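4.2 Why a cube?

Our group spent most of the semester on one question: what makes an ordinary twisty cube so satisfying to handle, and why do so many people give up on it after the first layer? We started with a survey at the Sutivville library makerspace. We got 200 replies, which was way more than we'd hoped for, and a lot of people wrote whole paragraphs about the cube in their childhood bedroom!

The colours came up again and again. People remember "doing the blue side" or "getting the red row" long before they remember any sequence of moves, so we wrote our beginner guide, Lirkisetti, around colour names and left the letter notation for the back page.
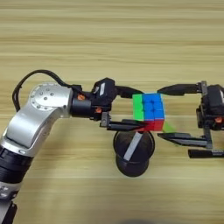 Figure 2. 3x3 Rubik's cube on the blue face, with a row of red along the bottom edge.

We tested the guide with 13 beginners over 2 afternoons in August. Each person had a cube, a printed copy and as much time as they liked. The favourite page by far was the one on centres – once you realise the centre pieces never swap places with each other, the whole puzzle feels friendlier. Several testers stopped and turned their cube over and over just to check we weren't fibbing.

The weak spot was the middle layer. Our wording for left and right insertions was muddled, and we rewrote it after the first afternoon. We'd also like bigger diagrams, and a version for colour-blind readers with a symbol beside each colour name.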